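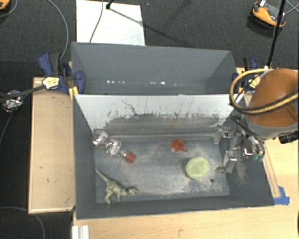 Gray bin with scuffed back panel, second bin behind.

From: Mairéad Dolan
To: Dallus Stores and Lending list
Date: Thu 26 November
Subject: Re: Return of exhibition loans to Conudach

Dear colleagues,

Thank you to those who replied to the circular. Mieke Verbruggen raised the following point on behalf of the Brenier branch:

> The July circular gave branches until the end of the loan
> period to return display cases, but the new form asks for
> them a month earlier. Which date applies? We also have two
> cases still in use for the Mulligan letters and would prefer
> not to close that display early.
> Mieke Verbruggen

The date on the new form applies to all branches. The July circular is withdrawn and should be removed from local files. Branches with a display still open to the public may request an extension of 51 days, in writing, from Etelka Halász in the lending office. Brenier may treat this message as approval for the Mulligan letters.

Transit insurance remains the responsibility of the sending branch. The limit per consignment is 500 euros – anything of greater value must travel with our own driver. Please enter the loan number on both copies of the form. Of the 175 forms received under the old arrangement, many carried it on the first copy only, and these have had to be sent back.

Questions about the catalog entries themselves should go to Brendan Mac an tSaoi and not to this list.

Yours sincerely,
Mairéad Dolan
Lending and Stores, Dallus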